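古いパソコンを開けるということ

レグラ・ツァウグ(Regula Zaugg)
2023年7月15日

私の机の下には、いつも一台か二台、動かなくなったパソコンがあります。自分で買ったものではありません。知り合いが「捨てるならレグラにあげよう」と考えて、持ってきてくれるのです。日本に住んで14年になりますが、この習慣はスイスにいた時から変わっていません。

きょうは、そのような古い機械を捨てる前に、一度ふたを開けてみませんか、という話を書きたいと思います。私は技術者ではなく、翻訳の仕事をしています。ですから専門的な間違いがあるかもしれません。その場合は、どうぞ教えてください。

最近、会社から出るパソコンの多くは、まとめて業者に渡されます。二月に、私が翻訳を手伝っているGovotellという会社でも、事務所の引っ越しのために100台のデスクトップが廃棄になりました。担当のラミ・ズービさんに聞きましたら、その中で故障していたものは69台だけでした。残りは、ただ古かったのです。故障していたものも、どこが故障しているかは調べていません。調べる時間の方が高い、という答えでした。

この答えは、計算としては正しいと思います。けれども私は、家に帰る電車の中でもずっと、そのことを考えていました。

パソコンの中には、熱を出す部品があります。その代表がCPUです。CPUと冷却器の間には、熱を伝えるための柔らかいペーストが塗ってあります。このペーストは、年月がたつと性質が変わることがあります。そうなると熱がうまく逃げないで、機械が遅くなったり、急に止まったりします。持ち主は「もう寿命だ」と思います。しかし必要なのは、古いペーストを拭いて、新しいものを薄く塗ることだけかもしれません。

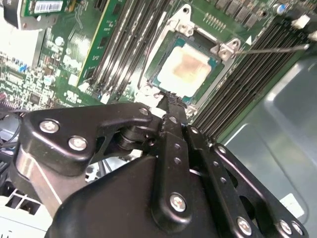 私が初めてこの作業をした時は、とても怖かったです。教えてくれたのは、フルヴォイェ・ジョルジェヴィッチさんという、当時同じアパートに住んでいた人でした。彼は最初に私に電源コードを抜かせて、それから金属の部分を触らせました。静電気を逃がすためです。そして「急がないで。力が要ると感じたら、たぶん何かを間違えている」と言いました。私はこの言葉をノートに書きました。今でもそのノートを持っています。

実際、デスクトップの中は、力の要らないように作られているところが多いのです。レバーを上げれば押さえが外れます。爪を開けばメモリーが出てきます。もちろん固いねじもありますし、どうしても動かないコネクターもあります。その時は休んで、お茶を飲みます。私はコネクターの前で1時間ほど負けていたことがあります。横に小さなつまみがあることに、気がつかなかったからです。

もう一つ、私が好きなのは、部品に付いている色です。設計した人が、後で開ける人のことを考えて、触ってよい場所に色を付けてくれることがあります。会ったことのない人からの、短い手紙のようだと思います。薄いノートパソコンには、このような手紙があまりありません。電池が接着剤で貼ってあって、開ける人がいることを初めから考えていないように見えるものもあります。私はそれが少し寂しいです。 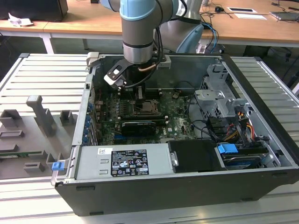 横に寝かせて側板を外したデスクトップ。CPUソケットは空で、レバーが上がっている。

ところで、反対の意見もよく分かります。タイス・マガリャンイスさんは、ブラジルでSkutdenという回収の会社に勤めていた友人ですが、私の考えを「週末の人の考え」と言います。つまり、時間のある人の趣味だということです。彼女の職場では、一台を長く見ていることはできませんでした。重さで値段が決まるので、きれいに外した部品も、つぶした部品も、同じ箱に入れば同じことだったそうです。彼女の同僚だったロジメイレ・マセドさんは、それが嫌で、まだ使えそうなメモリーを別の袋に分けていました。一年で1,322枚になりました。その袋は、後でAssunçãoにある学校に送られたと聞いています。

私はこの話を聞いて、趣味と仕事の間には、もっと広い場所があるのではないかと思いました。全部を直すことはできません。古い機械は電気をたくさん使うこともありますし、新しいソフトウェアが動かないこともあります。安全のための更新が終わった機械を、だれかに「使ってください」と渡すのは、親切ではないかもしれません。それでも、部品まで一緒に古くなるわけではありません。本体がだめでも、電源は使えるかもしれません。電源がだめでも、メモリーは使えるかもしれません。(ただ、電源ユニットの箱そのものは決して開けないでください。コードを抜いた後でも、中に電気が残っていて危険です。)
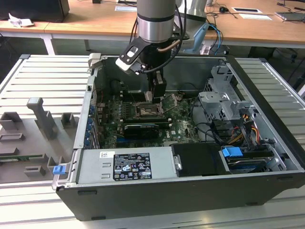
分解で一番難しいのは、どこまでやるかを決めることです。始めると、全部を外したくなります。私は前に、ねじを全部同じ皿に入れてしまい、組み立てる時にとても困りました。今は紙に簡単な絵をかいて、外したねじをその絵の上にテープで貼ります。ケーブルも、外す前に必ず写真を撮ります。上の写真にも、赤、オレンジ、黄色の線が黒いコネクターのそばで広がっているところがありますが、このようなところは、外した後で見ると、どれがどこから来たのか本当に分からなくなります。黄色だからここだろう、という考え方は、私の場合、だいたい失敗しました。

それから、ハードディスクのことは、ほかの部品とは別に考えなければなりません。中に写真や手紙が残っているからです。私は人から機械をもらうと、最初にディスクを外して、持ち主に返します。要らないと言われても、一度は返します。二年前、Braltolsideという集まりでこの話をしましたら、参加した方が、亡くなったお父さまのパソコンを物置から出してきました。電源は入りませんでした。でもディスクは別の機械で読むことができて、中には家計簿と、庭の温度の記録がありました。その方は庭の記録だけを印刷して、帰りました。

私は、みなさんが全員ドライバーを買うべきだとは言いません。ただ、会社が100台を捨てるのなら、そのうちの何台かを、開けてみたい人に渡す仕組みがあってほしいのです。データをきちんと消した後なら、大きな問題はないと思います。ズービさんにもそう話しました。彼は少し考えて、次の入れ替えの時に上の人に聞いてみる、と言ってくれました。次の入れ替えがいつなのかは、まだ決まっていないそうです。

私の机の下の一台は、今もまだ開けていません。締め切りが終わったら、まずほこりを取るところから始めるつもりです。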